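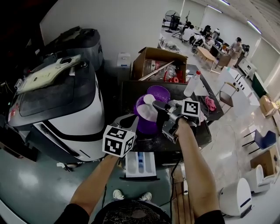
Skulidix Hand Pair
Product page, lab and teaching range

I've been using the Skulidix pair since December and I'm the one who answers the emails about it, so I may as well write the page too. Hello! I'm Eulalia Orellana and I look after the hand-held kit at Ritstead.

What you get is two grippers you hold in your own hands, one left and one right, each with a white cube on top printed in black marker patterns. You do the job yourself with the grippers, the tracking follows the cubes, and out comes a recording of where both hands went and when the jaws opened and closed. No robot needed for that part (you can train one on the recordings later, or not at all if it's the human side you're interested in).

Why we like it for small table jobs

We wanted to know if people teach a two-handed task better by holding grippers or by steering an arm from a desk. Same bench, same kinds of things to pick up: buckets, cloths, trays with little compartments, all that fiddly stuff. We collected 505 recordings with the hand pair and 255 by desk steering, in the same number of bench hours. So the hand pair was nearly twice as quick to collect with, and I'd have been happy with that alone.

The bit I didn't expect was the cloths. Soft things were miserable from the desk, people kept pinching thin air and starting over. With the grippers in your fists you reach into the bucket at an angle without thinking about it, and the recordings have that angle in them. When we trained on both sets, the policy from the hand pair did better on every cloth job we tried. On hard objects there was hardly any difference, and I'd rather say so here than have you ring me up cross about it.

We threw out 121 of the hand pair recordings, mostly for lost markers. If you tuck one hand under the other, or turn your wrist so the cube faces the floor, tracking drops. Keep a cube face towards the camera and you'll be fine. New people get the hang of it in an afternoon, though Melnyk users coming over from the older single hand tend to forget the second one exists and let it dangle!

Using it

Stand at the bench, don't sit. Sleeves up or short sleeves, as a loose cuff can cover a marker. Run the calibration card past the camera before each session and again if anybody knocks the bench. We do 3 practice goes before we keep anything.

Recordings save in the Jornel format, one file per go, both hands in the same file. The viewer will play them back at half speed, and I use that far more than I thought I would.

In the box

Left and right gripper, both cubes fitted
Spare cube faces (stick-on)
Calibration card
Charging lead for each hand
Jornel viewer licence, single bench

Not included: the camera, or anything to pick up.

Spare jaws are sold in pairs. They wear at the tips, quicker if you do a lot of metal, so order a set with the kit if that's you. The older jaws don't fit this model, sorry, the pin moved.

Loan sets go out for two weeks at a time. Email me with your bench size and what you're hoping to pick up and I'll tell you if it's a daft idea.

Page updated 2020-09-02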